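Stellus Round Open-Top Bin, Large

Item no. 1837
Home > Kitchen & Dining > Bins and Waste > Open-Top Bins

A wide, open bin for clearing off a table at the end of a meal or after unpacking the shopping. It takes pouches, wrappers, leaflets and small cartons without any folding or flattening.

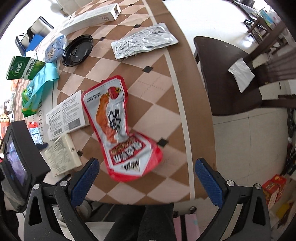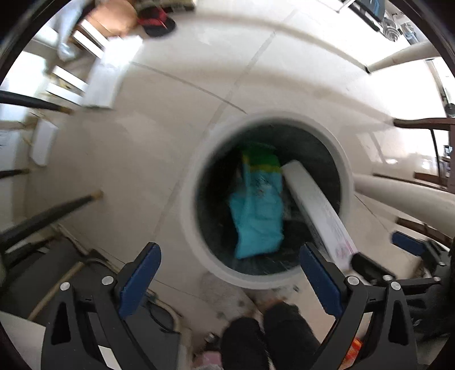
Most kitchen bins have a lid, and most lids get in the way when you have both hands full. The Stellus round bin has no lid, no pedal and no swing flap. You carry it to the table, clear what needs clearing, and put it back against the wall. The opening is the full width of the bin, so long boxes can go in on a slant and be pushed down later.

The inside is smooth from top to bottom with no ribs or ledges. Crumbs and powder wipe out with a damp cloth. For anything sticky, use warm water and ordinary dish soap, rinse, and leave it upside down to drain. Do not use scouring pads or bleach. They dull the surface and the marks do not come out.

What it is good for

Dry packaging: snack pouches, foil packets, plastic bags, paper, product boxes once they are empty. Many customers keep one beside the dining table and a second, lidded bin under the sink for food scraps. We suggest the same. An open bin is not a good place for meat trays, coffee grounds or anything that will smell by morning.

Old medicine should not go in any household bin. Take it back to a pharmacy and recycle the outer carton if your area accepts it.

Using it with a bag

The bin can be used with or without a liner. If you use one, choose a bag wide enough to fold over the rim by a hand's width all the way around. A bag that is too small will slip down the first time something heavy is dropped in. Liners are sold separately in packs of 33 (item no. 700). They come on a roll, without drawstrings.

Floors

The base is flat and has no feet. On tile it slides easily when pushed, which is handy for sweeping behind it. If you want it to stay put, the Villaseñor non-slip mat fits underneath and sticks out slightly at the edge. On carpet you do not need the mat.

Delivery and pickup

Shipped from our Predport warehouse in a single carton, fully assembled. The carton is large for its weight, so please check that it will fit through your mailroom or locker before choosing those options. Pickup is free from the Dusbridge store. Bring the order number and the card you paid with.

Returns

You have 14 days from delivery to send it back unused. Keep the carton until you are sure. We cannot take back bins that have been used, or liners once the roll has been opened. If the rim arrives cracked or bent, contact us before you throw out the packing material and we will send a replacement.

Also in this range

Stellus Round Bin, Small
Stellus Flat Lid (fits small size only)
Villaseñor Non-Slip Mat
Liners on a roll, pack of 33

Page last updated 31 Jan 2026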